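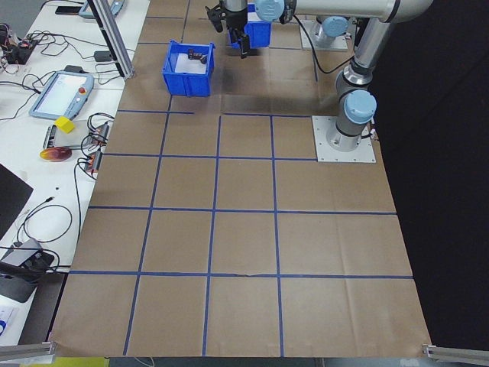
Budgeting for a second arm - what did you forget to put in the spreadsheet?

ondwood_shop
Hi everybody! Long-time reader, and finally I have a question worth asking. We're a small outfit (Ondwood, we make display pieces and a few fixtures) and the boss has said yes to a second pick-and-place station next to the first. I have until Tuesday to hand in a number. The arm itself is easy, I have a quote from Golestani in my inbox. It's everything else that has me up at night. Last time I budgeted for the arm and the gripper, felt very pleased with myself, and then spent the whole spring going back for cables, rail, bins and a bench to put the pendant on. What would you all add?

miko
Oh, I feel this one. My rule is that the arm is the cheap part of the worry. Put down the mounting plates, the extrusion, a spare pair of gripper fingers and a proper power supply for every single thing that plugs in. Then write "terminals and wire" and put 1000 next to it, and don't let anyone talk you down. We did let someone talk us down, and I was back asking for 493 more before the month was out.

skustix_fan
I'll disagree a little, kindly I hope! 1000 for wire is a lot for one station. I'd move half of it to training time. Our second arm from Skustix sat under a sheet until July for want of anyone with a free afternoon to learn it.

miko
Fair enough, and I'd gladly have both. But you can't borrow an afternoon from a box of connectors you never bought :)

Cyrill Ammann
Please don't spend money on the work surface yet. I know the catalogs have lovely machined tables, and I've wanted one for years, but brown paper and blue painter's tape will get you a perfectly good grid for the price of lunch. When it creases you pull it up and lay another. Buy the nice table once you know your cell size. We changed ours 5 times the first year.

skustix_fan
Paper moves, though. We had a corner lift and chased a bad pick for a whole morning. I'd rather pay for the table up front and be done with it.

Cyrill Ammann
You tape down the corners, my friend. But all right - if the parts are small and the fit is tight, I'd give you that one.

ondwood_shop
You are all so kind, thank you. So I have wire, fingers, power supplies and training, and tape for now with the table penciled in for next year. I also added 100 for bins after looking at what we go through. Does anyone budget for a spare pendant, or is that silly?

miko
Not silly at all, but ask Golestani whether they'll lend you one during a repair before you pay for it. Ours did, and they were very nice about it.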